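Conveyor and bin check, packing side, Wed 25 January

Done by me, Cornel Manole, before lunch. I went along the line with the sheet and wrote things down as I got to them, so the order is a bit all over the place!
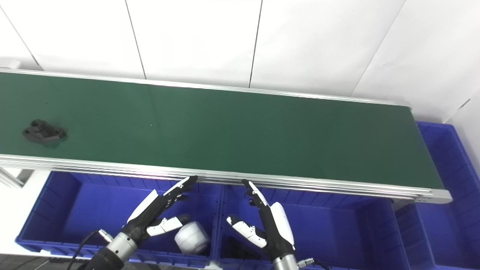

*Green belt with one black part near the left end, blue bins in front.*

**Belt**

- [x] Surface flat, no lifted edges. I ran my palm along the whole near side (line locked off first, yes, I have the tag number written on my glove) and didn't feel any fraying.
- [ ] Belt clear of loose parts. One small black part on it, the chunky kind with the rounded lobes. Please take parts off before the check, folks, it's on the first line of the sheet.
- [x] Tracking. I watched it for 3 minutes at slow speed and it stayed put. Last time it was wandering toward the wall, so I'm pretty happy with that.

**Rails and end plate**

- [x] Near rail, no burrs. The grooves collect dust like you wouldn't believe, but a dry brush gets most of it out.
- [x] Far rail tight.
- [ ] End plate screws. One turned a little when I put the key on it. I snugged it up and put a dab of marker across the head, so whoever has the next check, look at the marker line. If it's moved, call Prurner and get them to bring the right thread lock this time.

**Blue bins**

- [x] No cracks in the ribs or around the lip. The old Skollska ones used to split right at the corners, these are holding up much better.
- [ ] Bins empty at start of shift. White rounded piece lying in the left one. I don't know which order it goes with, so I asked on the board.
- [x] Lined up side by side and not sticking out into the walkway. I'd still love some floor tape there (asked in the fall, asking again).

**Wall and ledge**

- [x] White panels wiped, seams okay.
- [ ] Ledge behind the left end. We said nothing gets stored back there, and there's a small white box on it. Whoever put it there, can you find it a shelf?

**Still open**

Loose part, white piece, box on the ledge, recheck the screw. I'll go around again in 8 days and bring the brush.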